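Household Organization, Unit 5: Drying and Draining
Handout by Maarja Tamošiūnaitė

Most advice on dish racks comes from people who sell dish racks. The Fladine leaflet passed around last session says a rack "saves 60 minutes a week." Saved compared with what? The leaflet doesn't say, and I would like you to be suspicious of any figure that arrives without a comparison. Hamish Pirihi asked whether the number might include washing. It might. We can't tell.

What we can discuss is placement. A rack on a wood surface raises two separate questions: where the water goes, and what the feet or rails do to the finish. Brochures like to answer the first and skip the second.

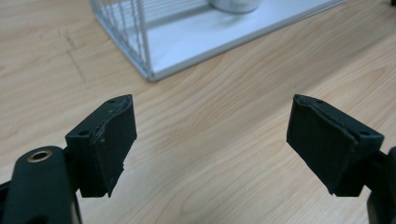 Wire rack with a white base panel, set directly on a wooden tabletop. Note the bottom rails against the wood.

A panel under the dishes is often sold as full protection for the table. I doubt it. A flat panel can hold some drips, but it has to be emptied and wiped, and the rails still touch the wood. Faint marks on a tabletop are also poor evidence against a rack. Pencils, keys and plates leave marks too, and you would need to know what the surface looked like before.

For next time, read the Szulc chapter (skip the buying guide) and bring notes on:

- where your own rack stands, and who decided that
- how often the base gets wiped, as opposed to how often you think it does
- one claim from a package or ad that you could test at home in 3 days

Amerley Quaye has the spare copies.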